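홈 > 논문 > 로봇 소프트웨어 > 3. 인식 및 궤적 복원
인쇄 | 이메일로 보내기

3.2 반사면이 있는 환경에서의 궤적 복원

핸드헬드 그리퍼로 모은 시연을 정책 학습에 쓰려면 매 시점의 손끝 자세를 영상에서 되살려야 한다. 우리의 복원 모듈 Kosard는 어안 영상과 관성 신호를 함께 받아 6자유도 궤적을 추정하며, 앞단의 특징 추적기 Grukach와 공유 메모리로 연결된다. 실험실 책상 위에서는 두 모듈 모두 처음부터 잘 돌아갔다. 정말 흥미로운 문제는 넓은 공간으로 나갔을 때 시작되었다. 계단식 강의실처럼 깊이가 크게 변하는 곳에서는 가까운 물체와 먼 벽이 한 화면에 들어오고, 광택이 있는 상판에는 천장 조명이 그대로 비친다. 비친 조명은 카메라가 움직이면 함께 미끄러지므로, 이를 고정된 점으로 믿는 순간 궤적이 휘어 버린다.
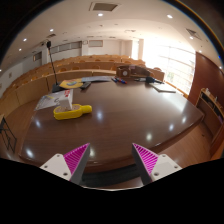 비친 조명을 특징점에서 빼려면 상판의 위치를 미리 알아야 하는가?
미리 잴 필요는 없다. Grukach가 초기 구간의 특징점에서 우세한 수평면을 추정하고, 그 평면에 대해 거울 대칭 관계를 만족하는 점 쌍을 찾아 아래쪽 점의 가중치를 낮춘다.

이 방식의 장점은 별도의 학습 없이 기하 조건만으로 동작한다는 데 있다. 천장의 실제 조명은 오히려 훌륭한 기준점이 된다! 밝고, 멀리 있고, 사람의 손에 가려지는 일이 드물기 때문이다. 그래서 우리는 실제 조명과 반사된 조명을 한 쌍으로 묶은 뒤 위쪽만 최적화에 남긴다. 짝을 찾지 못한 밝은 점은 바로 버리지 않고 보류 목록에 넣어 두었다가, 시차가 충분히 쌓이면 다시 판정한다. 보류 기간은 40프레임으로 고정하였다. 이보다 짧으면 느린 동작에서 판정이 흔들렸고, 길게 잡으면 빠른 회전 뒤의 복구가 늦어졌다.

그리퍼 자체도 처리 대상이다. 손가락과 몸체는 카메라에 대해 거의 같은 위치에 머무르므로 정지한 배경으로 오인되기 쉽다. 초기 버전에서는 고정 마스크 하나로 가렸으나, 손가락이 열리고 닫힐 때 마스크 밖으로 나온 모서리가 추적기에 섞여 들어갔다. 현재 버전은 손가락 개폐 폭을 먼저 추정하고 그 값에 맞춰 마스크를 갱신한다. 채도가 높은 패드 색은 이 단계에서 큰 도움이 되며, 색 분할과 마스크 갱신을 합쳐도 전체 연산에서 차지하는 몫은 작다.

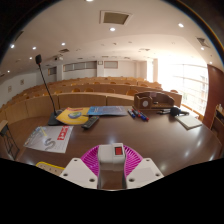 그림 3. 계단식 강의실의 광택 있는 책상 앞에서 본 핸드헬드 그리퍼 시점. 마커, 리모컨, 인쇄물이 책상 위에 놓여 있다.

그림 3과 같은 시점에서는 책상 위의 작은 물체들이 근거리 시차를, 뒤쪽 좌석 열이 중거리 구조를 제공한다. 다만 좌석 열은 모양이 반복되어 한 줄씩 어긋난 대응이 생기기 쉽다. Kosard는 이 모호성을 관성 신호의 예측 범위로 제한한다. 예측 범위 안에 후보가 둘 이상 남으면 어느 쪽도 고르지 않고 다음 키프레임까지 결정을 미룬다. 단순한 규칙이지만 효과는 컸다. 창가의 과다 노출 영역에는 별도의 포화 마스크를 적용하였고, 경계 부근의 점은 연속 세 프레임에서 관측될 때만 사용하였다.

평가에는 넓은 실내에서 수집한 시연 700개를 사용하였다. 기준 추적기를 그대로 쓴 경우와 비교하면 반사점 제거와 동적 마스크를 모두 켠 구성에서 시연의 92%가 재초기화 없이 끝까지 복원되었다. 시연당 특징점 상한은 프레임마다 3,000개로 두었다. 반사점 제거만 켠 구성은 책상 가까이에서 움직이는 구간에 강했고, 동적 마스크만 켠 구성은 손가락을 자주 여닫는 시연에서 이득이 뚜렷하였다. 두 기능이 서로 다른 실패를 맡는다는 점이 무척 반가웠다.

남은 실패는 대부분 카메라가 창 쪽을 향한 채 빠르게 회전하는 구간에 몰려 있다. 이 구간에서는 포화 영역이 넓어져 쓸 수 있는 점이 급히 줄고, 관성 신호만으로 버티는 시간이 길어진다. 노출 값을 추적기에 직접 넘기는 인터페이스를 Tekley 도구 모음에 추가하고 있으며, 복원된 궤적을 정책 학습용 형식으로 변환하는 과정은 3.3절에서 다룬다.

관련 글
- Tekley 도구 모음의 시간 동기화 구조
- 개폐 폭 추정을 위한 색 분할 기법
- Hartley 플래너와 복원 궤적의 연동
- 반복 구조가 많은 실내에서의 루프 검출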